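Two arms, one tray and a lot of little bricks

I've been badgering the Perneo team for months to let me come and see what they've been up to, and in February they finally gave in. I turned up at half past nine with a notebook and a very large coffee, and I stayed until they wanted their lunch.

What they've been working on is a way of teaching a pair of robot arms to share a sorting job. The bricks go into a red tray with compartments, one colour to each, and the arms have to do it without getting in each other's way. My toddler nephew can do this (when he's in the mood). For two robot arms it's a surprisingly fiddly business, and the arms bumping elbows is only the start of it. 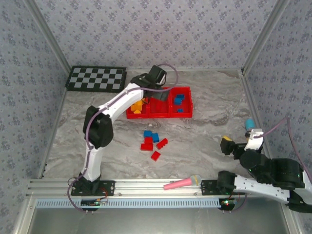 The new method is called Skunance, and the bit I like best is how the arms decide who goes next. Older set-ups usually give each arm its own half of the floor and that's that. Skunance lets either arm go for any brick it can reach, but each one has to put in a sort of bid first, based on how sure it is of getting a decent grip. The surer arm goes, and the other one finds something else to do or hangs back out of the way. Consolacion Soriano, who came up with the bidding idea, told me she pinched it from watching her aunts cook in one very small kitchen!

They trained it on 2,933 recorded goes, all of them done by people steering the arms by hand. Princess Sison did a good share of those herself and says she now sorts bricks in her sleep. Then came the proper test, which was 200 fresh runs with the bricks thrown down any old how. The old split-the-floor method left at least one brick in the wrong place, or not in the tray at all, in 31 runs. Skunance did that in 8. Arms touching each other went down to 3 runs, and in all of those they were both after bricks lying right up against one another.

I did ask about clutter, as real tables are never tidy. Soriano said the training runs had odds and ends lying about on purpose, so the arms would learn to leave anything that isn't a brick alone. It mostly works. A new object can still slow things down a bit while both arms put in low bids and neither wants to go first (I know people like that). The team has a small fix in mind, where the arm that has waited longest gets a nudge, but it hasn't been tested yet and Sison wouldn't be drawn on when it will be.

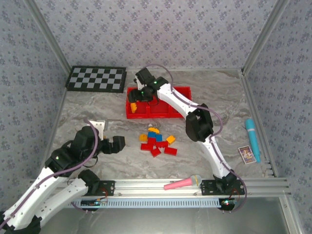
Could the same method work for jobs other than sorting bricks?
The team thinks so, as long as the job can be broken into separate picks that either arm could make. Packing small parts into boxes would suit it well. Anything where both arms have to hold the same object at once, such as folding a towel, would need a different approach, and they haven't tried that.

The write-up is going out through Resolia, who paid for the work, and the training recordings will be shared along with it once they've been checked over. After that the arms move on to the Salazar project, where the bricks get swapped for kitchen bits and bobs. I've already asked if I can come back for that one, and Sison says I can if I bring the coffee.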